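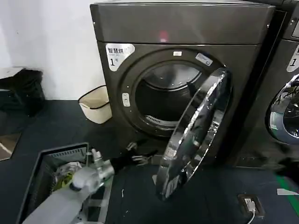
A student robotics team at Isalthorpe College has spent the fall term teaching a robot to do laundry, and it will take the results to a regional household robotics contest in March.

The team, which goes by Brevutine, has 11 members from the engineering and computer science programs. Its entry is meant to move a load of clothes from a basket into a dryer, close the door and start the cycle, then come back and unload. The contest rules give each team one attempt at the full task and two shorter attempts at the loading stage alone.

Loading has taken up most of the term. The arm has to reach down into the basket, close its fingers on whatever is on top and carry it through the round door opening without dropping a sleeve over the rim. Students said the early runs failed at the rim more often than anywhere else. Shirts went in partway and slid back out when the hand let go.

The team changed its approach in October. The hand now goes farther into the drum before it opens, and it stays there for a moment before pulling back. Students also taught the system to check the basket again after each trip, so it does not stop with a sock still in the bottom.

The software learns from recorded runs. In each one, a student guides the arm through the job while the robot's cameras and joint sensors save what happens. The team had 566 usable runs by the end of November, and it hopes to reach 3000 before the contest. Runs are thrown out when the student bumps the machine, when the recording stops early or when the clothes end up on the floor.

Practice takes place on front-loading dryers of the kind used in shared laundry rooms. The team picked that type over a home model after reading the rules, which say the contest machine will have a round door hinged at the side. The height of the door and the direction of the swing will not be announced ahead of time, so students plan to practice with machines at more than one height this winter.

Closing the door is still unreliable. The hand can push the door most of the way, but it sometimes stops short of the latch, and the dryer then will not start. One group within the team is working only on that step. Another is working on the basket, which tends to slide when the fingers catch on its side. Their current fix is to have the robot nudge the basket against the machine before it begins.

The team's funding comes from a grant of $4,200 from the college and a smaller gift from Trindenis, a local repair company that also lends the group spare door parts. Students build the mounts and brackets themselves in the college shop. The arm belongs to the engineering department and is shared with two courses, so the team mostly works in the evening, after 6 p.m.

Members do not have to be engineering majors. Three of this year's students joined with no programming background and started out by sorting clothes for the recorded runs. Each load is put together from a bin of donated items that includes towels, T-shirts, children's clothes and a few things chosen because they are hard to grip, such as a slick rain jacket. The mix is changed every session.

Last year Isalthorpe entered the same contest with a robot that folded towels. It finished in the middle of the field after losing time to a loose cable. Five members of that team are back.

The contest is held in the Chatzigeorgiou Hall gym and is open to the public. Judges score the number of items moved, the time used and whether anything is left hanging out of the door. Teams lose points for touching the robot during a run, and a run ends if the robot strikes the machine hard enough to move it.

Brevutine's best full load in practice took around 278 seconds, not counting the drying cycle. The team wants to bring that down, but students said they would take a slower run with every item in the drum over a fast one with clothes on the floor.

The group will hold an open practice in January in the engineering building. New members can sign up there or at the department office through the first two weeks of the spring term.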